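Tullex(移动应用)

Tullex是一款面向户外用品与园艺器材零售的移动购物应用,由Rilcombe公司开发和运营,支持手机与平板设备。该应用提供商品检索、分类浏览、门店库存查询、三维预览及订单管理等功能,商品数据与Rilcombe网页商城共用同一后台。

历史

Tullex的前身是Rilcombe内部使用的门店查询工具,由Adelmo Fontana主持设计,最初只能按货号检索商品,不具备下单功能。其后,Walid Bataineh领导的小组重写了客户端,加入购物车与支付模块,并将名称由“Rilcombe目录”改为Tullex。首个公开版本仅支持手机,在平板上以放大模式运行,界面元素未作适配。

2.0版于10/16/20发布,首次提供平板专用界面。该版本将原先的单列商品列表改为双栏布局,左栏为分类树,右栏为商品网格;横屏状态下分类树保持展开,竖屏状态下收为侧边抽屉。次年一月的更新加入葡萄牙语和意大利语,本地化工作由Jeferson Amaral与Primo Rizzi分别负责。

功能

分类浏览采用三级结构,依次为部门、品类和系列。平板版上线时共收录814个品类,此后随供应商调整而增减。用户可在任一层级设定筛选条件,条件在返回上级时予以保留,切换部门时清除。

检索模块支持关键词、货号和条形码三种输入方式。关键词检索对拼写误差有一定容忍度,货号检索则要求完全匹配。条形码识别在设备本地完成,仅将解码后的数字发送至服务器。

三维预览功能用于户外灯具、铺装材料、喷灌配件等品类。商品模型置于预设的庭院场景中,用户可调整视角和日照方向,但不能改变场景内地形。模型由Zanetti工作室制作,同一商品备有高、低两种精度,应用依据设备内存自动选择。
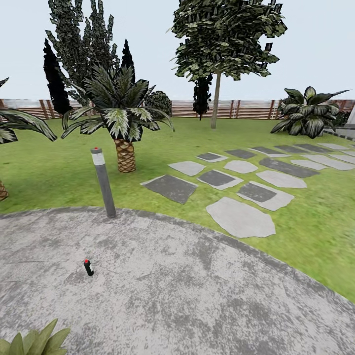
订单管理模块显示未完成订单和历史订单。历史订单默认加载最近50条,更早的记录须按年份查询。退货申请可在应用内提交,大件商品除外,后者仍须联系门店办理。

技术架构

客户端由共用核心层与平台界面层组成。核心层负责网络请求、缓存和数据校验,以C++编写;界面层按操作系统分别实现。Nazareno Farina主导了缓存机制的设计,商品文字信息与图像分开存储,前者在启动时增量更新,后者仅在浏览时下载。

三维预览使用名为Arus的自有渲染组件。该组件采用预计算光照,阴影精度低于实时光线追踪方案,内存占用也相应较小。在不支持该组件的设备上,应用以固定角度的静态图替代可旋转模型。

地区与版本差异

Tullex在各地区使用同一安装包,可用功能由账户所属地区决定。支付方式、配送范围和税费显示均因地区而异。变更账户地区后,购物车内容会被清空,收藏列表保留,其中当地不供应的商品标为“不可购买”。

手机版与平板版的更新周期在初期并不同步,平板版通常晚一个版本。自3.1版起,两者合并为同一代码分支。合并后的安装包体积增加近61MB,增量主要来自平板界面资源和三维场景文件。3.2版将场景文件改为按需下载。

评价

平板版的双栏布局在用户反馈中得到较多肯定,批评则集中于切换部门时筛选条件丢失,以及三维场景首次加载时间较长。Rilcombe在3.2版的更新说明中承认了后一问题,未对前者作出回应。

参见

移动商务
产品可视化
响应式设计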